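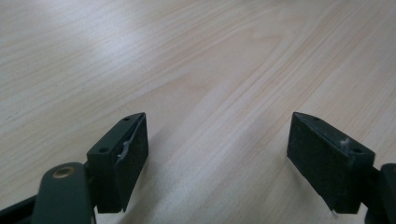

Photo: Wafula Kimaro / Duvorham

Section 8: Turning on private message logging

Before you begin, make yourself comfortable and have your Covlow recovery phrase close at hand, as you will be asked for it more than once.

1. Open Settings, then Privacy, and scroll down (it is quite a way down, sorry!) to Message Records.

2. Choose how long records stay on your own server. Most law offices we help pick 41 days – you are welcome to go shorter.

3. Switch on Notify Me of Requests, so that you get a note whenever an outside party asks for your data.

4. Type your recovery phrase and press Save. The change takes around 2 minutes to reach all your devices.

Note: Group chats keep the setting of whoever started them.

Caution: Shortening the period erases older records for good. If you are under a legal hold, please talk to your attorney before step 2.

Still stuck? Ask for Gitau Nyaga at extension 1840, any day but Sunday.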